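Fagerlund wins Karnum nomination on second ballot

Members of the Karnum Residents' Party have picked Idun Fagerlund as their candidate for the district council by-election in April, after a selection meeting that went to two rounds of voting.

Fagerlund, a former school transport officer, beat sitting parish councillor Ivar Moen in the second round on Saturday 2nd March. Two other hopefuls dropped out after the first count, when none of the 4 people standing had more than half the vote.

The party said 1,579 members were entitled to vote, either at the meeting or by post. It has not published the full figures for each round but says it will do so once the postal papers have been filed.

The seat covers Karnum town and the villages on the east side of the river. It has been empty since the previous councillor moved out of the district, and the party held it at the last election with a smaller lead than before.
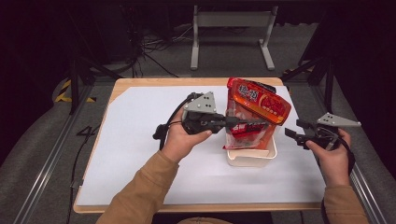 In her speech Fagerlund said she would press the council to bring back the evening bus between Karnum and Stevine, which was cut last year. She also wants a decision on the old dairy site, where plans for housing have been put off twice.

"People have answered the same survey three times and they would like to see something built," she told members.

Moen, who had the backing of the Stevine branch, had argued for a freeze on parking charges and a longer opening week at the library. He said afterwards that he would campaign for the party's candidate and had no plans to stand as an independent.

The meeting also agreed 12 changes to the local manifesto. Most were small, but one commits the party's councillors to vote against any further sale of allotment land — a point the branch had argued over since the autumn. A motion to shorten the postal voting period for future selections was defeated.

Candidates from other parties have until noon on the closing day to hand in their papers at the council offices. Residents who are not yet on the electoral register can get a form from the same desk or from Stevine library.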